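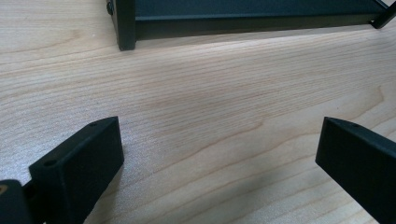 Preparing the Table for a Hand-Held Gripper Demonstration

The following procedure applies to all staff who present the tabletop gripper station during an open day at the Tapley building. It replaces the notes issued after the November visits. Please read it in full before the first group arrives.

Before visitors enter

1. Clear the wooden tabletop of papers, badges and drinks. The middle of the table must stay free, as both grippers will pass over it many times.

2. Set the black rack toward the rear of the table. Check that it does not rock when pressed at each corner.

3. Bring out the objects for the session and check them against the Fovach list kept in Room 148. Lids must be fully closed on any jar that holds loose material.

4. Open both grippers fully and look at the fingers. If a screw has worked free, report it to the Lundum desk on extension 203 and do not begin the session.

5. Lead the cables down past the wrists and off the table. A presenter should be able to reach the rack with either hand without pulling a cable tight.

Presenting the task

6. State the purpose of the station in one or two sentences. Visitors should understand that a person performs the task by hand with the grippers, and that the recorded movements are later used to teach a robot the same task.

7. Take one gripper in each hand. Rest the forearms lightly at the front edge of the table and hold still for a moment so that the group can see the starting position.

8. Pick up the cup with the right gripper. Close the jaws slowly and stop as soon as the cup is held. Squeezing harder spoils the recording and may mark the cup. 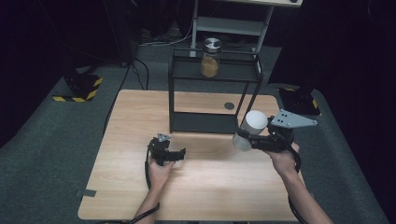 9. Keep the left gripper low and out of the path of the right until it is needed. Speak while moving only if you can do so at an even pace. Many presenters find it easier to complete the movement first and explain it afterward.

10. Return the cup to the tabletop, open the jaws, and draw the gripper straight back.

Inviting visitors to take part

Visitors may try the grippers under supervision, with no more than 2 people at the table at one time. Children must be accompanied by an adult. Sessions performed by visitors are saved in Tiviment under the "guest" heading and are kept apart from the main set, which held 2,451 recordings when this page was last revised.

Closing the station

Place both grippers on the table with the jaws open, end the session in Tiviment, and sign the log. Questions about this procedure should be sent to Tatu Rashidi, Visitor Programs.

Last revised Aug 11, 2020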